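From: Abdelkrim Lahlou
Date: Friday, December 6, 2019
Subject: Re: [gamedgate-sim] Start-state rules for tabletop scenes, draft 6

> Section 4 says the arm must start "clear of the scene." Clear by how much, and measured from what? Our checker at Cellbridge passed 2478 start states and the Irkcombe one rejected 636 of the same set. Both groups say they follow the draft.
>
> – Dimitriou

The two checkers measure from different points. Cellbridge uses the wrist flange. Irkcombe uses the fingertips. The draft has been silent on this since September, so neither is wrong. I propose the following text for section 4:

1. Clearance is measured from the lowest point of the gripper, fingers included, to the nearest surface of any object or furniture.
2. Minimum clearance at start is **48 mm**. Contact at step zero is a reject, even if the solver resolves it.
3. The gripper starts pointing down, fingers open. Record the opening in the scene header.
4. The pedestal counts as furniture. It may butt up against the table, but the two meshes must not overlap.
5. Props not used in the task stay in the collision set. Do not switch them off to save time.

Item 5 will cost some of you speed. Plants are the worst case – use a convex hull for the pot and a coarse one for the leaves, and note both in the header.

Item 2 applies to the start state only. Limits during motion stay in section 7, which I have not touched.

The render below is a tabletop scene with mug, shaker, booklet and potted plant on the table, gripper down over the back right area. Please run your own checker on your own scenes against the new wording before you comment on the number.

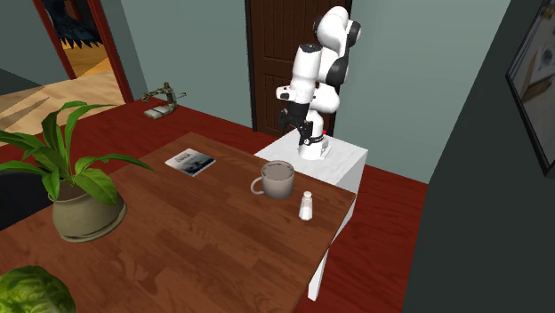 Dimitriou: Fine with 1 through 4. For item 5, please state whether the coarse hull or the visual mesh is used to measure clearance. With wide leaves the two can differ by more than the limit itself, and we would be back to two checkers giving two answers.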